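Print this page | E-mail this page

Pemen guesthouse, sea front or back road side?

**chelsea_n**
Booking for September, 5 nights, me and my mum. Pemen has two rooms left, one at the front and one at the back over the road. Front is 70 a night more for the whole stay, not per night. Worth it? Mum is a light sleeper. Breakfast included in both.

**garside_T**
Front. Every time. Why go to the seaside and look at a car park.

**JadeOak**
Disagree. Stayed at the front last year, bar next door had its doors open till gone midnight. Back room was quiet when we swapped. Only traffic is the bread van and thats early, you'd be up anyway.

**garside_T**
You would be up anyway. I would not.

**chelsea_n**
Hmm. Mum would be up, she's up at five at home. Any idea about stairs? Website says "easy access" and nothing else. Her knee isn't great.

**JadeOak**
Two flights to the front room, one to the back. No lift. Rail on one side only, left going up. Ask for the ground floor single if its free, they don't put it on the website.

**PanosK**
Have you looked at Hosis? Ten minutes further along the beach. Cheaper, bigger breakfast, they do eggs how you ask. No sea view at all but the beach is at the end of the lane.

**gemma.naylor**
Hosis has gone downhill imo. New owners. Paid 1370 for the two weeks and the shower was cold three mornings out of the first four. They were nice about it but nice doesnt wash your hair.

**PanosK**
We had no trouble with the shower. When did you go?

**gemma.naylor**
Easter. Room at the end of the corridor, so maybe last in line for the hot water. Still wouldn't go back.

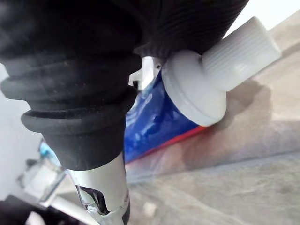

Pemen for me, and ring them, don't book through the site. Mrs Grigaitė on the desk took 10 off each night when I rang, and she held the room without a deposit. Parking is first come, so get there before tea time.

**garside_T**
10 a night off pays for the front room. Just saying.

**chelsea_n**
Rang this morning. Ground floor single is free for mum and I'm having the back one. Got the discount on mine, not on the single. Anywhere decent for an evening meal that isn't the bar?

**JadeOak**
Flodberg, up the hill behind the church. Fish is good, puddings arent. Book or you'll be stood outside.

**PanosK**
Hill is steep with a bad knee. Get a taxi up and walk down.

**JadeOak**
Down is worse on knees. Taxi both ways.

E-mail this page | Print this page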